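Slow Water at Escobar
By Olaia Montes
23 December 2019

Got to Escobar with one bag and a sore neck. The ferry from Kolleck runs twice in the morning and then the captain goes to lunch, so be on the second one or plan to sleep in Kolleck. Which you could do. There's a decent fish place by the ramp.

The resort is on the far side of the island and you don't see it until the road drops. Low roofs, white walls, palms that were clearly trucked in and have since made themselves at home. It's called the Patier and it has 73 rooms, most facing the lagoon. Ask for the lagoon. The garden side is fine but the pool pumps start early.

Amparo Villalobos bought the place when it was a shut-down fishing camp with a generator and a bar. She kept the bar. Same counter, same stools, new plumbing. "I had the money for a bar or a lobby," she told me, "and people don't remember lobbies." So you check in at the bar. They hand you a lime soda and your key and somebody takes your bag up while you drink it.

The draw here is the water. No golf, no casino, and the spa is two tables under a thatch roof (book early, both fill up). What they do have is a lagoon 486 yards across at the wide end and shallow enough to stand in most of it. Paddleboards, little sailboats, kayaks. Ezequiel Barrios runs the dock and will take you out through the cut to the reef if the wind is behaving. It wasn't, my first day. Second day it was. Parrotfish, a ray, one very grumpy looking grouper under a ledge — worth the wait.

Food. Breakfast is long and loose, eggs and fried plantain and strong coffee until eleven. Dinner is a short menu from Begoña Lozano, who cooked in hotels for years before she came out here. Get the snapper in coconut. Get the bread, even if your full. Dessert I can skip, the flan was ordinary.

Rooms are plain and I liked that. Tile floor, ceiling fan, good mattress, a porch with two chairs. Air conditioning if you want it. Wifi reaches the bar and not much farther. Mine went out both nights and I got more reading done than I have since August.

Not everything works. The gym is a closet. The road shuttle keeps its own hours, and the taxi is one guy. And the rates have crept up, around $127 a night on the garden side and a good deal more for the water. Morfudd Kemeys, a regular I met at the dock, grumbles about it every year and then books teh same room again before she leaves.

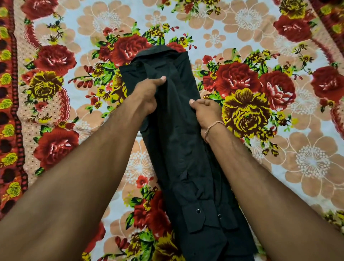
2 min read

If you go: dinner at the Patier asks for a shirt with a collar and that's the whole dress code. Bring reef shoes, a hat that ties on, and cash for the ferry, the ticket window in Kolleck won't take cards. Rooms on the lagoon side go first. Call the desk if you want one, the online calendar runs a day or so behind.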